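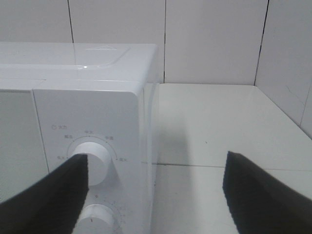

Can it do the power dial too, or only the buttons on the newer ovens? A reader left that question under our page on the Honico kitchen kit in April, and so many of you have asked some version of it since then that it deserves a proper walk-through.

It can. Round dials take a bit more patience to set up than buttons do, so pour yourself a coffee and give it an unhurried hour. We used the Honico two-finger gripper with the Plerkico rubbery fingertips (the standard pair, the ones that come in the box) and the Skumico teaching app.

Before you start

Wipe the dial and your fingertips with a barely damp cloth and let them dry. Push the microwave back against whatever it normally sits against, because you'll be teaching positions and an oven that creeps forward will undo all your good work. Leave the power cord unplugged for now. You want the dial to turn, and you don't need the oven running while you learn!

Step 1. Name your settings

Open Skumico, choose New Dial, and type in the settings in the order they come around the arc. Our oven is labeled in Chinese, with five levels: 低火 (low), 解冻 (defrost), 中火 (medium), 中高 (medium-high) and 高火 (high). The app takes any language, so type them just as they are printed, and add a nickname if that's easier for the family.

Step 2. Find the center

Bring the wrist camera in close, with the gripper open and a finger to either side, and tap the middle of the knob on your screen. If you have two knobs stacked up, as we do, with power on top and the timer underneath, check that you've tapped the right one. I taught the timer by mistake on my first go and spent a good while wondering why defrost never came up.

Step 3. Set the grip

Start with grip level 2 and go up to 3 if the knob slips. Please don't jump straight to the top of the scale – a plastic knob can pop right off its post.

Step 4. Teach the turn

Turn the dial to the lowest setting by hand and press Save. Move up one setting, press Save again, and carry on until you reach the highest. Then let the arm run the whole list by itself, slowly, while you keep a hand near the stop button.

The kit allows 200 saved positions, and a dial like this one uses so few that you'll have plenty left over for the stove. If the arm lands a little short of a mark, open Nisbet, the free calibration add-on, and nudge that one position – the others will stay where you put them.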